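Progress report: Stovance table setting project
Prepared for Bernadette Costello
November 17, 2022

Hi Bernadette,

Thanks for giving me the extra days on this one. I know the last report was mostly me complaining about deliveries, so you'll be glad to hear there is some real progress this time!

First, the surfaces. We settled on the beige marble pattern for the tabletop after living with three others (the dark one showed every crumb and I never want to wipe it again). It went in at the end of August along with the gray speckled walls, and I have to say the two look good together. The whitewashed planks around the edge were my idea and they took much longer than I promised you. Fitting them on the angle meant a lot of recutting, and I spoiled five of them before I got the hang of it. Those came out of the spares, so there is no extra cost to you there.

Second, the dishes and trays. The Avar order finally arrived in full and I've been through all of it. Two bowls were chipped and they are replacing them. The Yensuk trays are a little lighter than I pictured when I ordered - fine for small things, but I'd like something heavier before we move on to full place settings. I've asked them for a sample and will let you know.

Most of my time lately has gone into the simple layouts: one bowl, one tray, and a few small pieces that need to end up in the right spot. It sounds like nothing until you try to write down what "the right spot" means so that two people agree on it. My notes for the tray layout run to four pages and I'm still fiddling with them. 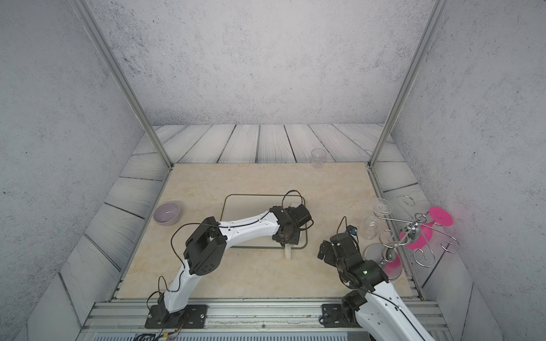 Tray layout on the marble-patterned top, with the lavender bowl over to the left.

I'm really fond of that lavender bowl, by the way. It's easy to pick out against the beige, and I'd like to get more of the set in other colors if there is room in the budget. The tray is harder. Its surface is so close to the tabletop that the thin olive outline does most of the work, so I want to try one darker tray next to it and compare.

Now the money. The budget for this stretch was $2,908 and I've spent $2,817, which leaves us $91 in hand. Most of it went on the planks, the wall panels and the Avar order. For the next stretch I'm asking for $2,522, mainly for the heavier trays, more bowls and storage. The storage is overdue - right now the spare dishes live in Fivetari boxes stacked under my desk and I kick them daily.

Still to do: finish the tray notes, start on the two-bowl layout, get the replacements from Avar, and sort out some shelves. I'd also love a decision from you on the colors before I order anything else.

Call me if any of this needs explaining, I'm in most mornings.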